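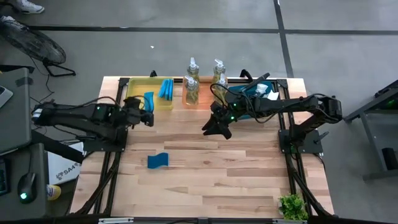

Elspeth Paterson wants to know why the cleaning station gets its own checklist when, as she put it in her note, it's only soap and sponges. Fair enough! But soap on a floor is how people end up sitting on it, and a spray bottle with no label is a small mystery I'd like us to stop having. So I've kept the list, and I've gone through it again with comments.

## Cleaning station check – Clitham workroom

December 28, 2020. Checked by me (Ruairi MacBrayne), with Senyo Antwi reading the list out.

**Pump bottles**

- [x] Standing upright in their own tray. Four of them, all with the pump tops on.
- [x] Contents match the refill sheet. It's the pale yellow soap, same as July.
- [ ] Refill date written on each bottle. Not done – I'll bring a marker that doesn't wash off this time.

**Sponges**

- [x] Yellow tray used for sponges and nothing else.
- [ ] All sponges back in the tray. There was a dark blue one lying out on the wood. If it's for the tabletop, fine, but it still goes home at the end.
- [ ] Worn ones replaced. Loïc Perrin has ordered a pack of 30, so please be generous and throw out anything that smells (you'll know).

**Spray bottle and brushes**

- [x] Spray bottle kept in the teal tray, away from the soap.
- [ ] Spray bottle stored upright. It was on its side. I've done this myself plenty of times, and then wondered about the puddle.
- [ ] Label says what's inside and who mixed it.

**Tabletop**

- [x] Planks wiped along the grain, no standing water left in the joints when we finished.
- [ ] Oil the butcher block. It's overdue, and Senyo thinks 3 thin coats would do it. I'd settle for one.
- [x] Plant in the corner clear of the spray. It's looking leafy and pleased with itself, so please don't give it any soapy water.

**Floor and first aid**

- [x] Mat flat, no curled corners.
- [x] Eyewash in date.
- [ ] Wet floor sign. Still in the Crichton store, as far as I know. Euan Ogilvie has the key.

Next check when the sponges arrive.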